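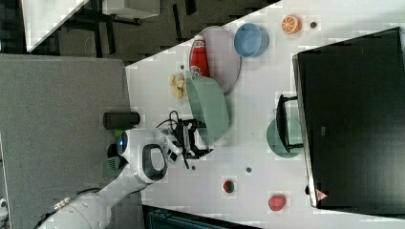
Supper Club FAQ

Hello! I'm Rianne Goossens and I run the Judlow supper club from the hall behind MacPherson Street. I get the same questions by email most weeks, so I've put my answers in one place.

How does it work?
We eat together once a month, apart from August when half of you are away. One person cooks the main, I do pudding (nearly always crumble, sorry, not sorry) and everybody else turns up hungry. Doors open at 6.30pm and we try to sit down by seven.

How many people come?
The hall takes 30 at the tables and I stop there. I did squeeze in a few more one November and we were eating with our elbows in our neighbours' soup, so never again.

Do I have to cook?
No! Plenty of people have been coming for years and have never touched the oven. If you do fancy a turn, tell me and I'll put you on the list. Samina Chaudhry's chickpea curry was her first go at cooking for a crowd and I still get asked for the recipe. It's in the blue folder by the kettle, and please put it back when you've copied it.

What does it cost?
Pay what you can into the tin. The cook gets their shopping money back first, so keep your receipts, and what's left goes towards the hall. Last year we handed over £3,905 after costs, which paid for the new boiler and a bit of the roof.

I'm vegetarian / vegan / allergic to something. Can I still come?
Yes, there's always a meat-free main. For allergies I need to hear from you at least a week before, by email please and not shouted across the car park. We cook in a shared kitchen and I can't promise there are no traces of nuts, so if yours is a serious allergy ring me first and we'll talk it through.

Can I bring children?
Please do. They get their own table if they want it, and Waqas Sandhu usually has a pack of cards on him. Under-fives eat free.

Should I bring a plate?
No need, the cupboards are full of them. A tub with a lid is handy though, there are nearly always leftovers. Write your name on it! I have a shelf of lids at home that belong to goodness knows who.

Can I bring wine?
Yes, and take your empties home as the hall has no glass bin.

Where do I park?
Not in front of the gates. There's space along the Narnville road, or the 89 bus stops right outside and the last one back is at 10.15pm.

Who washes up?
Whoever is nearest the sink when I start handing out tea towels. It goes quickly with some music on.

How do I book?
Email me with your name and how many of you are coming. If you have to drop out, let me know by noon the day before so I can offer your seat to the waiting list.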